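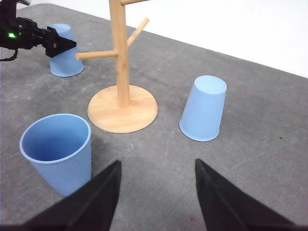 How many examples does the cup-hanging task need before we train on it again?

The group settled on 3,000 good ones, with the cups started in as many different spots and ways up as people have patience for.

Print this page | E-mail this page

Jatby Project, minutes of the regular meeting
Tuesday, March 22, 2022
In the chair: Tanveer Cheema

Tanveer thanked everyone for coming in early and for putting up with the heating, and said how pleased he was with the care people have been taking at the arms. The last minutes were accepted with one fix - the spare gripper fingers were ordered from Karutlow, and we had put down Jeltodano.

1. Cups and mug tree

There was a long and friendly talk about starting positions. Several operators have fallen into the habit of setting all the cups out the same way up, and the model has picked up the habit right along with them. From now on every session should mix upright and upside-down cups, and the stand should be moved and turned between runs. Tanveer asked that people please not tidy the cups into a row, however tempting it is at the end of a long afternoon.

Two-arm runs were discussed next. It was agreed that either arm may pick up first, and that an operator who fumbles a grasp and recovers should keep going and save the run with the "recovery" tag. Runs where a cup leaves the table are to be saved too, in the separate folder, and are not counted toward the total.

2. Session length

Beltrán's office had suggested longer shifts. The feeling in the room was that the work gets sloppy when people are tired, and you can see it in the jerky motions when you play the runs back. We will stay with 2 operators per station and change over after every 8 runs. Agreed.

3. Labels

The written instruction for each run should be in plain words, the way you would ask a friend to do it. "Hang the cup on the left peg" is fine. Please do not paste the same sentence every time.

4. Other business

The next task will be folding dish towels, probably in July, and ideas for it are welcome in the shared notebook. Somebody's blue lunch bag is still in the refrigerator.

Get our meeting notes by e-mail. Sign up for the newsletter | No thanks

Comments (3)

marcy_t: Does the recovery tag apply to older runs too? I have 5 that would fit.

Tanveer Cheema: Please do go back and tag them, Marcy, and thank you!

station2: The lunch bag is mine, sorry. Picking it up tonight.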